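Bought in March, used nearly every day since, so I think I've earned an opinion on the Ovetti rack by now.

I wanted something to drain the plates and bowls that wouldn't look like it belonged in a school canteen. My old one was white plastic-coated wire from Sendix and it had gone orange at every joint, and once that starts you can't stop it, you just keep finding little rusty crumbs in the cutlery. The Ovetti is dark grey with a flat, wide rail along the top and thin upright bars under it, like a tiny garden fence. I'm very fond of it! It goes with the kettle, which was pure luck.

Price first, as that's what I always scroll for. I paid 50 pounds, which made me wince a bit. The Makowska one I'd been eyeing was cheaper but only came in chrome, and I've already got enough things in my kitchen that show fingerprints.

It came with 2 spare knobs in a paper bag and a folded sheet of instructions so small I had to take it to the window. Putting it together took me one cup of tea. The only fiddly part was the bottom strip with the round black knobs on it – I did them all up tight straight away and then had to loosen the lot to get the side to sit square. Leave them slack until the end. 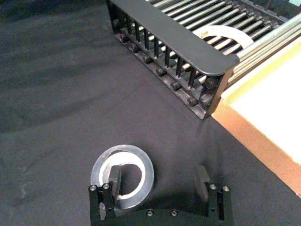 The rods inside are the bit I'd pay for again. They're silver, they run in parallel along the bottom, and small flat things will lie across them quite happily without dropping through. Jar lids, rings, the seal off the lunchbox, all the bits that used to vanish down the back of the Sendix. They wipe clean in one go too, though you do see every water mark on them if the sun's out (a drop of vinegar on a cloth, job done).

Grumbles. The bars are close together, so getting a sponge between them is a pain and I've ended up using an old toothbrush. The finish shows limescale more than I'd like. And there's no tray in the box! I had to buy a Truveo mat separately, and I do think at this price they could have thrown one in. The listing has 566 reviews and I'd say half of them are people moaning about the same thing, so I can't claim I wasn't warned.

Mine hasn't chipped so far, and I'm not gentle. I've moved it on and off the worktop more than 1000 times, or it feels like it, and the rounded corners on the top rail are kind to your hip when you squeeze past. Good for a small kitchen, then.

Four stars from me. I'd make it five if they sorted out the tray.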